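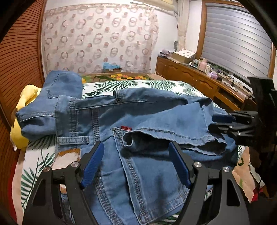
Flinport council wants to hand the night shelter contract to Wimutell from September and I only found out from a notice taped up at the library. Does anyone know what the transition looks like? My brother-in-law is in there right now and nobody on staff can tell him if he keeps his bed. Also they've cut the laundry allowance in the draft contract, one wash per person every two weeks. Try that with a pair of jeans like those on the bed, light-blue denim, rolled cuff, the kind you wear to job interviews because it's what you've got. Draft is 49 pages, I've read maybe half. Anybody further along than me?
ilse_coppens

pierhead_joe
Read it. Skimmed it. Page 31 is the one you want, "continuity of placement." Says current residents stay put for the first month and then get "reassessed." Doesn't say by who.

Tineke DS
Reassessed by the provider, it's in the definitions at the back. So Wimutell decides who stays and Wimutell gets paid per occupied bed. You'd think that means they keep everyone. But there's a higher rate for "low support" residents?? Why would low support pay more. Maybe I'm reading the table wrong

pierhead_joe
You're reading it wrong I think. Higher rate is the turnover bonus. They get 800 when somebody moves on to a tenancy and it only applies to low support. Different column.

Tineke DS
ok yes. Different column. Still don't like it. High support folks bring in no bonus so guess who gets reassessed first

cor_v
Going to be the unpopular one. Present setup is not good. The city has run it directly for years, the heating was out for most of last winter, there's one caseworker on nights. A contractor at least has targets and can be fined. I worked for the county on the food side, contracted out, and it got better. Not perfect. Better.

ilse_coppens
Cor which one are you, there's two on here

cor_v
Verstraete. Hendriks is the one who posts about parking.

C. Hendriks
I post about other things too.

For the record I'm against this one. Fines only work if somebody checks. Monitoring section is half a page and says the provider submits its own monthly report. My daughter rents from a housing outfit with the same deal and the reports are always glowing. Her ceiling is not.

cor_v
Fair on monitoring. Then ask for inspections in the contract. You don't have to kill the whole thing over it.

saltmarsh77
what happens to the Humus kitchen?? they do the evening meal 5 nights a week and they're not mentioned anywhere. searched the whole pdf

Liesbeth VA
I help at Humus on Tuesdays. We got an email, two lines. "Catering will be included in the provider's offer." That's all we know. We've asked for a meeting, no answer yet. The stove and the big fridge are ours by the way, bought with donations, so if they want a kitchen there they'll need to buy one.

saltmarsh77
thats insane. so hot food stops when?

Liesbeth VA
Don't know. We're cooking as normal until someone tells us different. Please don't spread it that we've closed, we had people turn up at the church door last night asking.

pierhead_joe
Is Wimutell the same people who ran the family hostel over in Pai street? That went okay as far as I remember.

Tineke DS
Same company. Okay for who. My neighbor was there with two kids and they moved her room four times, each time with a day's notice, school bus stop changed every time

pierhead_joe
Didn't know that. I only ever saw the outside of it tbh

ilse_coppens
Back to laundry because I called about it. Woman at the council says the two weeks is a "minimum standard" and the provider can do more if it likes. Asked would they be paid for doing more. No. So it'll be two weeks.

He's got two pairs of pants and works in a warehouse. I do his washing at mine now but not everyone has a sister in law with a machine

cor_v
That one I agree with you on. Weekly should be the floor. It's cheap too, put it in your comment, they might well give way on something small.

C. Hendriks
How do we comment? The link on the notice goes to a dead page, and I tried it on two computers.

saltmarsh77
paper only now i think. form at the front desk of city hall, reference 2305, you have to write it on top or it gets filed under general

Tineke DS
Deadline is Fri 28 August, noon. Limit of 1000 words. Attachments dont count toward it so put the long stuff in an attachment

ilse_coppens
Thank you. Will pick up a stack of forms tomorrow and leave some at the library desk if they let me. Cor V if you write the inspections part I'll write laundry and the bed thing.

cor_v
I'm not signing anything that says stop the contract.

ilse_coppens
Then send your own. Just mention laundry

cor_v
Will do.

Liesbeth VA
Can somebody put the kitchen in too, we're not allowed to comment as an organization, only as residents. I'll do mine but one is thin

saltmarsh77
on it. page number for catering anyone

pierhead_joe
44, second paragraph. Its one sentance.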